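4. Finding the rim before closing the fingers

Readers who have followed us through the planner in Section 3 will have noticed that we said very little about the bowl itself, and we did so on purpose, for the bowl deserves a section of its own. The software we call Faveo takes in the wrist view from a hand-held gripper and gives back one thing, a short arc of rim that the fingers may close on. Everything downstream (the approach, the closing speed, the lift) is built on that arc, and when the arc is poor the rest of the pipeline can do very little to rescue it.

We use cookies to remember your reading preferences. Accept | Manage settings

It may help to say how the problem looks from the wrist. Seen from so close, a bowl is mostly a wide, pale area with almost no texture, and most feature matchers that serve us well on boxes and cans have little to hold on to there. The rim is another matter. Where it carries a color of its own, as with the red edges in Figure 4, it gives a thin and fairly steady line against the cloth, and we were glad to lean on it. The trouble starts when two rims come close together in the view, and a fitting step that is a little too eager will happily borrow half its ellipse from the neighbor.

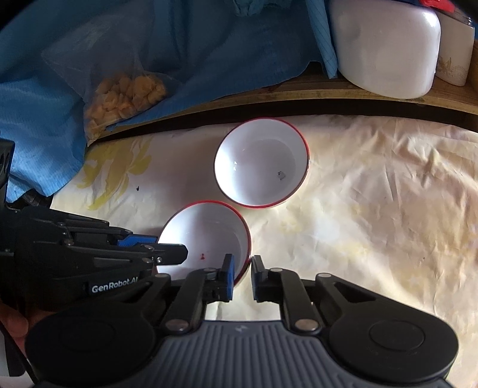 This page was last changed on July 10, 2023.

Figure 4. Wrist view during an approach to the nearer of two bowls. The fingertips are open at its lower-right rim, and a second gripper reaches in from the left. The nearer bowl partly overlaps the lower edge of the farther one.

Our first version did just that. It gathered all the red pixels it could find, fitted a single ellipse, and passed it along with great confidence. Xuân Hoàng, who wrote most of the fitting code, spent a good part of May taking that version apart, and what we describe from here on is the result. Candidate edge pieces are now grouped by curvature first and by color second, and a group is allowed to stay incomplete. A partial rim is perfectly fine for our purposes, and we wish we had accepted this sooner! The planner never needed the whole ellipse; it needs a stretch of edge wide enough for two fingertips and some idea of which side is the inside.

Telling inside from outside took us longer than we like to admit. We had hoped that shading alone would settle it, but sunlight on a glossy wall can produce a curved highlight that looks very much like a second rim, and creases in the cloth produce bright streaks of their own. Faveo therefore keeps both readings alive for 6 frames and lets the motion of the hand decide between them. As the wrist moves, a true rim and the wall behind it slide past one another in a way that is quite predictable from the camera model, while a highlight drifts along the surface and soon disagrees with the prediction. The reading with the smaller error is kept, and the other is dropped without ceremony. 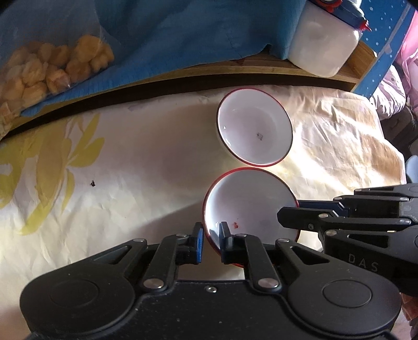 Mac Giolla Group for Perception and Planning Software

Figure 5. Two grippers at the lower bowl, the left fingertip of the foreground gripper just outside the rim and the right one overlapping the interior. A pale highlight curves along the bowl's left interior wall.

The pose in Figure 5 is the sort we care about most, with one finger on each side of the wall as the camera sees it. In such a view the near fingers hide part of the very edge we are trying to track, so we mask them out. The mask comes from the known linkage shape and the current opening angle, drawn into the image and grown by 5 pixels to cover small errors in calibration. We tried a learned mask as well, and it did nicely on our own grippers, but it would now and then swallow a dark piece of background, and the simple drawn version was much easier to reason about late in the evening.

The second gripper calls for a little more care. Its opening angle is logged on a separate clock, and before the two streams are lined up its drawn outline can sit well away from where it belongs. We line them up with Odinetti, our small timing tool, and then treat the second gripper exactly as we treat the first. If the lining up fails, Faveo marks the whole region around the second gripper as unknown and looks for an arc elsewhere. This throws away some usable edge, and we think that is a fair price.

We checked the arc finder on 420 hand-labeled frames, kept apart from everything used for tuning. The chosen arc lay on the correct rim in 97 percent of them. Most of the remaining frames had strong sun on the cloth right beside the bowl, and in those the curvature grouping had joined a crease to the rim. We have left this as it is for now. The Graltia planner asks for a fresh arc at every step of the approach, so a single bad frame rarely reaches the fingers, though a run of them can, and Section 5 takes up what the planner does then.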